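Garment folding on soft surfaces, working notes

Notebook 6, Rungrueang bedroom. Entry continues from the September pages on hard-top folding.

Purpose

Compare fold quality for dark clothing on a made bed with the table results from September. The table gave square corners with little effort. Customers of Prestum fold at home on the bed, so the table numbers are of limited use to us. Pichit Limsakul asked for the bed procedure to be written down before the Skestov wardrobe inserts are sized.

Setup

Bed made, blanket on top, pulled tight by hand at the corners. No board under the work. Room light only. Garments taken from the dark pile, one at a time. Each garment is shaken once, laid down, and smoothed from the middle outward with the flat of the hand.

The blanket is pink and gray. Good contrast with dark cloth, edges easy to find. Keep it for the whole series. The white sheet tried in September showed every crease in the sheet itself and made the fold lines hard to judge.

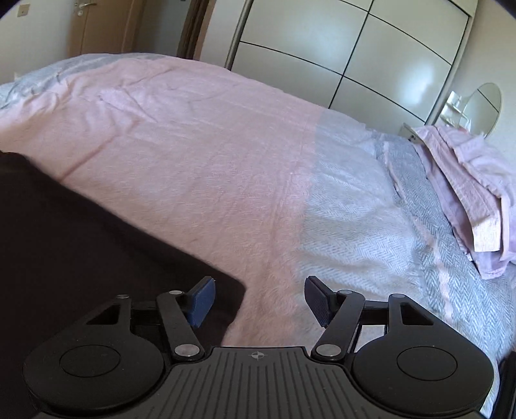

Observations, laying out

1. Blanket pile grips the underside of the cloth. Smoothing moves the top layer only. Lift and re-lay if the lower layer has bunched. Do not drag.

2. Mattress gives under the hand. Leaning on the bed with one knee puts a slope in the work and the garment creeps toward the knee. Stand at the side, feet on the floor.

3. Seams inside dark cloth are hard to see under room light. Find them by touch, then line up the fold.

4. Sleeves first, then sides, then hem to collar. Same order as the table. Trousers: leg on leg, seat tucked in, then halves.

5. A light pass of the hand along each fold before starting the next. Pressing hard leaves a dent in the mattress and the fold opens again when the hand comes off.

Target width for the folded piece is 228 mm, to suit the Skestov shelf. Gauge is the strip of gray card marked in September. The card is starting to curl at one end. Cut a new one from stiffer stock.

Partial folds

Long pieces need a check before the second fold. If the cloth narrows toward one end, the bulk has collected there and the finished stack leans. Open that end, flatten the creases, bring the loose part back in line with the edge. The dark brown piece is a fair reference for what to correct: wide at the left, drawn into a narrow bunch at the right with a rounded flap hanging loose. Folding over a bunch like that gives a lump in the middle of the stack.
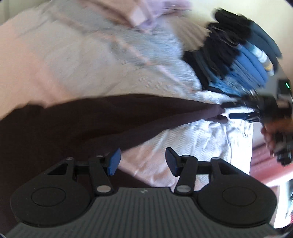 Rungrueang, October 13, 2018

Series of 11 garments done on the bed. Two refolded, both for width. The remainder passed the card gauge first time. Corners rounder than on the table in all cases. Acceptable for shelf storage, poor for the Falex drawer box, where the corners catch on the divider.

Stack height not recorded. The stack settles on the mattress and the reading depends on where it stands. Move to the floor or the dresser top before measuring.

To do:
New gauge card, stiffer.
Repeat with the blanket folded double, to see if the extra padding makes the slope worse.
Try heavier knits. All of today's pieces were light or medium weight.
Ask Pichit if the Falex divider can be moved forward one slot.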